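Two-gripper handling: the new sheet is ready!

Good news from the Lodus bench: our good practice sheet for two-gripper work is finished, and it fits on 3 pages. The rule I'm happiest with concerns bottles. One gripper takes the body, the other comes in near the shoulder from a different side, and the cap stays clear of both.

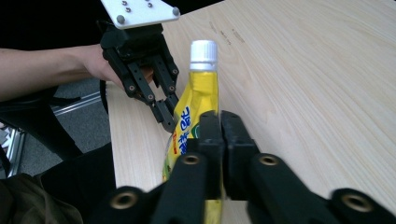 Haziq Saragih would go further and have the second gripper wait until the first has called "held", a rule he says they already keep at Latuheru. I love that, and it goes into the July revision. Please send yours to Ute Mühlbauer too (even the fussy ones!).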